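The Case for Leaving the Lid On

August 2021
By the bench editor

Every few months somebody brings me an old office workstation and asks what it would take to make it fast again. They've usually read something. There is a whole branch of writing now that says a retired desktop with a server chip in it is the best bargain in computing, and that all you need is a screwdriver, a free afternoon and a better processor from an auction site. I've read it too. I don't believe most of it.

Let me say where I'm coming from. I like old machines. I have kept some running long past the point where a sensible person would have let them go. What I object to is the idea that swapping the processor is the natural first thing to do to one of them, when in my experience it should be close to the last.

Look at how the argument is usually made. You take a benchmark score for the old chip and a benchmark score for the new old chip, and you put one over the other. Zillurix, a reseller I won't link to, had a page up in July promising an 86 percent gain from one of these swaps. Gain in what? The page didn't say. I suspect it was a test that keeps every core busy at once, and I'd like to meet the person whose working day looks like that. Mine is a browser, a spreadsheet and a mail program that has been sulking for years. None of them would notice.

Then there's the price. The chip in the Zillurix page was 62 dollars, and fair enough, that's not much. But nobody who sells you a processor puts the rest of the job on the same receipt. You need fresh thermal paste. You may need a firmware update, which has to go on while the old chip is still in, a detail people tend to discover in the wrong order. You may find that the board maker never supported the part you bought, in which case you own a nice square of metal. When we added up one of these projects last month, a tower from a firm called Tudari that had done nothing wrong, it came to 206 dollars. For that money I could have bought a second tower just like it.

And you have to do the work. I don't mean it's hard. Plenty of people manage it the first time. I mean it's delicate in a way that the cheerful guides skip over. The contacts in one of these sockets are tiny, and bending one is easy.

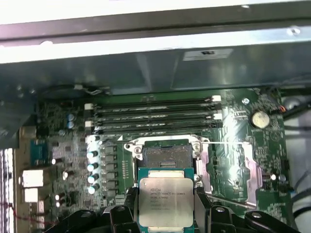
Hultberg Hardware Reuse Club, Bench and Repair Section

A chip like that Xeon E5-1630V3 is held with next to nothing to spare on either side, over a socket that has to take it squarely. With the memory slots empty you at least have some room to work. Most people I've watched leave the memory in, leave the cables where they fall, and come at the socket from whatever side of the case is nearest to their chair. Then they wonder why the lever won't go down.

I'll give the E5-1630V3 its due. It has 4 cores, which sounds like nothing today, but they run at a decent clip, and for ordinary work I'd take a few quick cores over a crowd of slow ones. That's exactly my trouble with the upgrade crowd. They see the small number, pull the chip out and put in something with a bigger number and a lower clock. The machine then scores better on the test and feels the same at the desk, or a little worse. I have had this conversation across our bench more often than I care to remember, and I've never once seen the owner take the new chip back out. Having paid for it, they feel it must be faster.

Memory is a different matter. If a machine is short of it, adding some will help, and you'll feel the difference the same day. The modules go in with a push and come out with a latch. The same goes for replacing a spinning drive with a solid state one, which is still the only upgrade I recommend without asking any questions first. Neither job involves grease.

I would also put in a word for the coin cell, the dullest part on the board. I've seen a machine written off as dying because it forgot the date every morning and stopped to complain about it. The owner had a basket full of replacement processors picked out. The battery cost less than a cup of coffee.

The standard reply to all this is that people learn something by taking a computer apart. Sure they do, and if learning is the point, then go ahead and enjoy it. Use a machine you can afford to lose. But call it a hobby and stop calling it thrift. The Becerra guide, which gets passed around our club as if it were scripture, spends pages on how to choose a processor and one short paragraph on whether you need one. I'd reverse those.

So my advice to the next person through the door will be what it was to the last. Open the task monitor and leave it open for a week while you do your normal work. If the processor sits pinned at the top of the graph for long stretches, bring the machine in and we'll talk about sockets. If it doesn't, see how much memory is free, find out what kind of drive you have, and leave the cooler bolted down.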